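豆と雑穀を小分けにして暮らす

台所の引き出しを開けると、輪ゴムで口を縛った豆の袋が出てくる。緑豆が半分、押し麦が少し、いつ買ったか思い出せない小豆がひと握り。乾物は日持ちがするので、使いかけが後回しになりやすい。そのまま次の袋を買い、似たような袋が増えていく。

今回の特集では、乾燥した豆と穀物を少量ずつ出し、分けて、使い切るまでの手順を取り上げる。大がかりな収納の話ではない。棚を買い替える必要もなく、いま家にある器と瓶でほとんど足りる。

まず、袋を全部出す

最初にやることは在庫の確認だ。引き出し、吊り戸棚、冷蔵庫の野菜室の奥まで見て、豆と穀物の袋をすべて机に出す。同じ種類のものは並べ、賞味期限の近い順に手前から置く。期限の表示が切り取られている袋は、においを確かめ、虫や糸状のものがないかを見る。少しでもおかしいと思ったら処分する。乾物は高いものではないので、迷ったまま棚に戻すほうが損が大きい。

同じ種類で時期の違う袋を、ひとつの容器に混ぜるのは避けたい。小豆や大豆は古くなるほど水を吸いにくくなり、新しいものと一緒に煮ると硬い粒が残る。古いほうを先に使い、容器が空になってから次を入れる。面倒に感じるが、煮上がりのむらはこれでかなり減る。

編集部の台所でも、この作業をやってみた。開封済みの袋をひとつずつ量っていくと、合計で278グラムの緑豆が別々の袋に残っていた。スープにすれば数日分になる量である。袋に入ったままでは、それぞれがひと握りにしか見えず、使う気が起きなかったのだと思う。

選別は明るい机で

豆を洗う前に、割れた粒や小石を取り除く。昔は盆の上に広げて指で転がしながら見たもので、いまの市販品は選別が行き届いているが、量り売りや直売所の豆では小さな石が混ざることがある。歯に当たると危ないので、この手間は省かないほうがいい。

広げる場所は、窓際か照明の真下の机がいい。豆の色によって見やすい背景が違い、小豆や黒豆なら白い皿、白いんげんなら色の濃い皿を使う。一度に広げる量は、粒が重ならない程度にとどめる。指先で手前に寄せ、問題のない粒から順に器へ落としていく。慣れると一袋に五分もかからない。
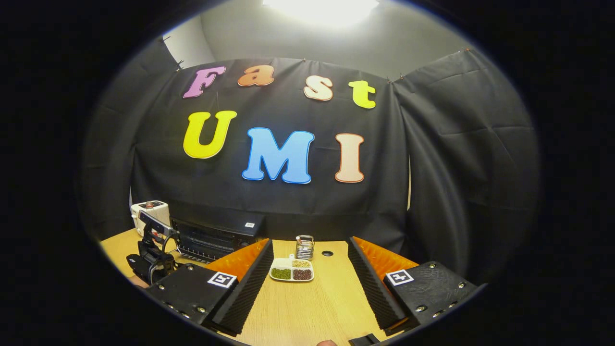 仕切りのある小皿は、豆を分ける作業によく合う。醤油皿や薬味皿として売られているもので、深さがあまりないほうが粒をつまみやすい。三つに分かれた白い皿に緑豆、淡いベージュ色の穀物、赤茶色の豆を入れておくと、色の差がはっきりして、隣の区画に紛れ込んだ粒にもすぐ気がつく。逆に、粒の色が近いもの同士は隣に置かない。押し麦ともち麦のように見分けにくい組み合わせは、皿を別にしたほうが早い。

仕切り皿を選ぶときは、仕切りの高さを見ておく。縁より仕切りが低いと、持ち上げて傾けたときに中身が隣へ流れる。反対に、仕切りが縁と同じ高さまであるものは、ひとつの区画だけを瓶に移しやすい。素材は磁器でも樹脂でもかまわないが、軽い皿は机の上で滑りやすいため、下に布巾を一枚敷くと落ち着く。

瓶は小さいものを選ぶ

保存容器は大きいほど便利に思えるが、使い切ることを考えるなら小さいガラス瓶がいい。大きな瓶は底のほうの豆がいつまでも残り、開け閉めのたびに全体が空気に触れる。小瓶なら一回か二回の料理で空になり、洗って乾かす機会も増える。透明なものを選べば、残りの量が棚の外から分かる。

金属の蓋がついた瓶を使う場合は、蓋の内側のパッキンを見る。ひび割れや、ふちの浮きがあれば湿気が入る。洗ったあとは蓋を外したまま一晩置き、水気が残っていないことを確かめてから豆を入れる。少しの水滴でもかびの原因になる。

米粒のような淡い色の穀物は、瓶に入れると見た目で区別がつかなくなる。アマランサス、キヌア、ひえ、あわなどを何種類か置いている家では、必ず名前を書いておく。ラベルは蓋ではなく胴に貼る。蓋に貼ると、複数の瓶を同時に開けたときに取り違える。書くのは名前と開封した月だけで十分だ。凝ったラベルを作ると、中身が替わったときに貼り直すのが億劫になる。

今回の取材では、保存用品の店Flenumeoと、乾物を量り売りするGethinの売り場も回った。どちらでも、小瓶は最初からたくさん揃えず、よく使う豆の数だけ買うのがよいとすすめられた。Gethinでは持参した瓶にそのまま豆を入れてもらえる。瓶の重さを先に量ってくれるので、空の状態で持っていくこと。

使う日の前の晩に出す

分けて瓶に入れても、料理に使わなければ在庫は減らない。続けやすいのは、前の晩に小皿へ出しておく方法である。夕食の片づけが終わったら、翌日使う豆を皿に取り、机の目につく場所に置いて寝る。朝になれば、鍋に入れるか、水に浸すかを決めるだけでいい。小豆や緑豆は浸水なしで煮られるので、朝に思い出しても間に合う。大豆やひよこ豆は皿ではなくボウルに取り、その晩のうちに水を張る。

量の目安は、ふたり分の汁物なら緑豆を大さじ2。雑穀を米に混ぜるときは、一合に対して大さじ1から始めて好みで増やす。三種類を少しずつ混ぜる場合、火の通る時間が違うことに気をつけたい。緑豆は比較的早くやわらかくなり、小豆はもう少しかかる。小豆を先に鍋に入れ、指でつぶせる一歩手前で緑豆を足すと、どちらも形が残る。

煮た豆は、冷めてから汁ごと保存袋に平たく入れて冷凍する。薄くしておけば、必要な分だけ手で折って使える。冷凍した豆は一か月以内に食べ切る。

湿気の多い時期の置き場所

6月に入ると、乾物の管理は少し気をつかう。流しの下は湿気がこもるので避け、できれば風の通る棚の中段に置く。コンロの横も温度の上がり下がりが大きく、向いていない。冷蔵庫に入れる場合は、出してすぐに蓋を開けないこと。冷えた瓶の中に外の空気が入ると、粒の表面に水滴がつく。室温に戻してから開け、使ったらすぐに閉める。

乾燥剤は海苔や菓子についてきたものを再利用する人も多いが、すでに湿気を吸っていて効かない場合がある。色の変わるシリカゲルなら交換の時期が分かりやすい。瓶の大きさに合った小袋をひとつ入れ、豆を継ぎ足すときに色を見る。

棚の中では、背の低い瓶を手前、高い瓶を奥に置く。一列に並べられる数を上限と決め、入らなくなったら新しい豆は買わず、いちばん古い瓶から煮る。編集部の棚では16本がちょうど一列に収まった。いまはそのうち2本が空いていて、次は黒豆を買う予定だ。

（2022年3月5日）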